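Kitchen tips: will a robot ever do the veg?

Readers keep sending me the Lema study, in which a simulated pair of arms handles food on a worktop. Muthoni Mosoti's team ran 300 trials and report 211 good ones. Fine, but a rendered sweet potato has never burnt anyone's fingers.

Passing a hot one from hand to hand is the hard bit. My tip is still a folded tea towel.

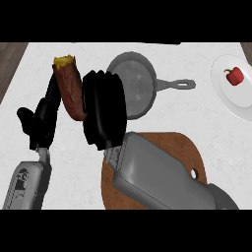

I'd also like to know what counted as good. The paper says held for 30 seconds, with no word on squashing. Until they try it with real veg, keep your tongs. And prick the skins before baking.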